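Ornbridge Technical College
Student Project in Manipulation, Handout 4
Recording and cleaning demonstrations on the kitchen bench
Prepared by Eirini Vlachopoulos. Questions about the hardware go to Pantelis Sfakianakis.

Please read this handout before you come to the lab. Last time several groups read it at the bench, and half of the session was gone before the arm moved.

1. What we do in this part

Until now you moved the arm only with scripted positions. In this part you guide it by hand through a task, and the computer saves the joint angles, the gripper opening and the wrist video together. One complete run of the task, from the start position back to the start position, is called an episode. Each group must deliver 22 good episodes. The shared set from the earlier groups has 271 episodes, and you may use it for training, but not for your own count.

The task is the same for everybody: take the utensil from the tiled surface, lift it, and put it into the holder. It sounds easy. The difficult part is the grasp, because a flat thing on a hard surface gives the fingers very little room.

2. Before you record

Check that the wrist camera is fixed well. If you can turn it with one finger, tighten the screw and do the calibration again.
Set the exposure by hand. Automatic exposure changes in the middle of an episode, and then the colors at the beginning and at the end do not agree.
Open the Kadlec recorder and write your group name in the first field. Do not leave the name of the previous group there.
Make one test episode and delete it.

3. During the episode

Move slowly when you are near the object. From far away you can be faster, but the last part of the approach should take at least 2 seconds. The wrist camera is very near to the table at this moment, so a small movement of the hand becomes a large movement in the picture.

Do not stop completely above the object to think. The model will learn this pause also, and it will wait there at test time. If you are not sure where to go, finish the episode, mark it as bad and start again.

Change the position and the angle of the utensil between episodes. Groups like to put it always in the same place, and then the policy learns the place and does not look at the utensil.

4. Cleaning the data

Blur is the question I receive most often. One blurred picture is not a reason to throw away an episode. At the table the lines between the tiles often become double or long, and a thin handle can look half transparent. Keep the episode if you can still say where the object is and where the finger is. If the blur continues for more than 7 pictures one after another during the approach, mark the episode as bad.

A bright reflection on the tiles is also acceptable when it does not cover the object. If it covers the object, turn the lamp and record again.

For the label "contact" we need a rule, because from the wrist view you often cannot see if the finger touches the object or is only in front of it. Do not decide from the video alone. Look at the gripper current in the same moment, and write "unclear" if both together do not give an answer.

5. What you deliver

Upload the folder with your good episodes and a text file with the reasons for every bad one. Short reasons are enough, for example "pause" or "reflection on object". Both partners of the group must write their names in the file. The bench is free in the afternoon until 5 p.m., and the list for reservations is on the lab door.

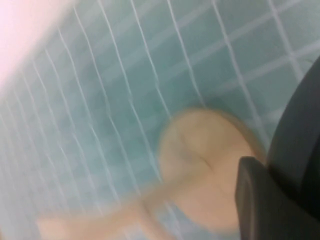
For the next handout you will need your cleaned folder, so please keep a second copy on your own computer. We will train the first policy with it and compare it with one trained on the shared set.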